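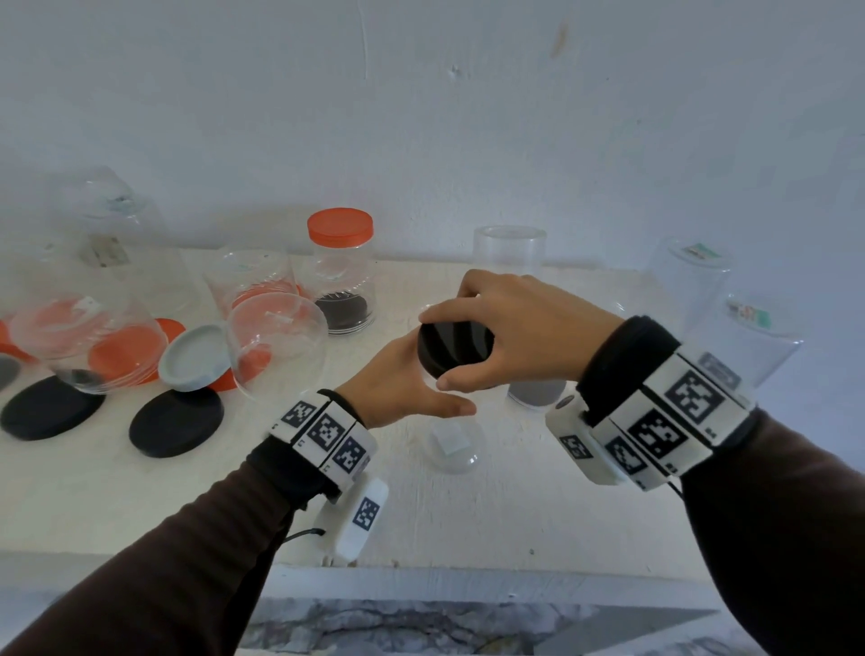

Both hands on a black ribbed lid.

Kitchen > Storage > How-To

Getting smells out of old jars and tubs

Quick one, got asked again. Works on glass and most plastic. You need baking soda, white vinegar, dish soap, a bottle brush. Time: 2 days, mostly waiting.

Step 1. Lids off, all of them. Any rubber or foam ring comes out too, butter knife, go easy. The ring holds more smell than the jar does. Curry especialy.

Step 2. Wash everything in hot soapy water. Brush the threads. Rinse well or the soap smell stays and you start over.

Step 3. Two spoons of baking soda per jar, fill with warm water, shake, leave overnight. Lids go in a bowl of the same stuff, face down. 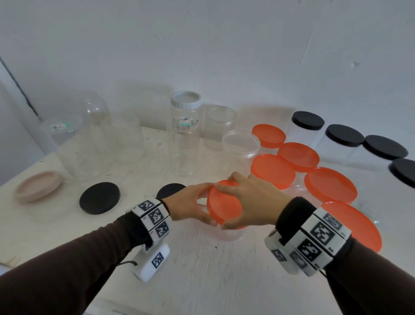 Step 4. Dump, rinse. Still smells? Equal parts vinegar and water, one hour. Don't mix it with the soda, they cancel out. Pickle jars usually need this round. Coffee almost never.

Step 5. Dry completely. Open end up, sunny windowsill if you have one. In December I use the rack over the radiator, glass only.

Step 6. Store with the lids off. Stack the lids seperately in a drawer.

Rings that won't come clean: replace. Firnby sells a bag of 33 mixed sizes, measure the old one first. Femke Smits wrote in to say crumpled newspaper overnight works on garlic. Tried it, yes, but change the paper once.

Tomato stains are a different problem, separate page coming.

Contact | © Silach Kitchen Notes | Back to top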